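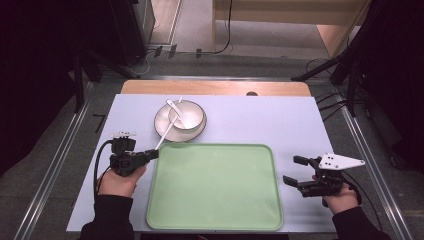

Bowl on plate, spoon in the bowl, green tray in front.

Week three: clearing a place setting

I'm picking up where we stopped before the break, so have your Flendcombe booklet open at the tray service pages. Last time we laid a place. Now we clear one, and I do want you to slow down for it! Most of the 134 breakages in the Vandura canteen log came from clearing (I was as surprised as you are).

My own order goes like this. Tray down first, flat, close to the dishes. Then the loose cutlery — spoons and chopsticks — because a chopstick hanging over a plate gets knocked by every passing sleeve. Bowl next, plate last. Shuzhen Kang teaches it plate and bowl together, one lift, and she's quicker than me, so try both and see which suits your hands.

A word on trays. Get one with a raised rim, even a low one, as it stops a round bowl sliding off when you turn a corner. Wipe it before you load it, too, and have a proper look at it in good light.

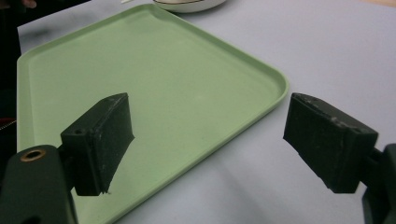 Where does the heaviest thing go on the tray?
In the middle, or a little towards your body if you're carrying it any distance. Light bits can sit round it.

For next time, practise the full clear with 30 seconds on the clock, then read Maricica Tănase's pages on stacking in the booklet.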